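Batora Grip Trials, fruit subset
README

Version of 1/22/24. Maintained by Tonantzin Espinoza. Questions about the labels go to Younes Younis.

What is in this folder

The subset has 2,068 short recordings of hand-held grippers used on fruit. We made it to compare two kinds of finger pads, which we call Brimness (fine ridges) and Warmont (smooth). Both kinds are present in the full set, but please check the column "pad" before you mix them, as the file names do not tell it.

Each recording is one pick, from the first move toward the fruit until the fingers open again. When the operator works with both hands, the left and the right gripper are stored as separate tracks with the same clock. The tracks can differ by up to 2 frames at the end.

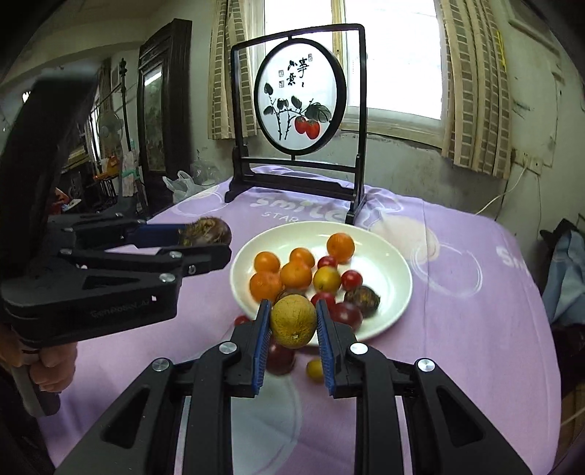 Round and smooth fruit is the larger part of the set. Hairy or fuzzy fruit was added in the second round, after Damián Tovar noticed that the scores for the ridged pads changed very little between plum and tomato. For this reason the second round has fewer operators, and we would not use it alone for training.

Fields

pick_id: number of the pick
hand: left or right
pad: brimness or warmont
fruit: free text, in the words of the operator
opening_mm: opening of the fingers, from 0 to 100
result: held, slipped or crushed

Known problems

The field "fruit" is not cleaned. The same kind can be a "mandarin" in one row and a "small orange" in the next — Damián Ledesma has started a table of synonyms, but it is not finished.

In 125 picks the opening was saved before calibration. They have the value -1 and should be left out of any comparison of width.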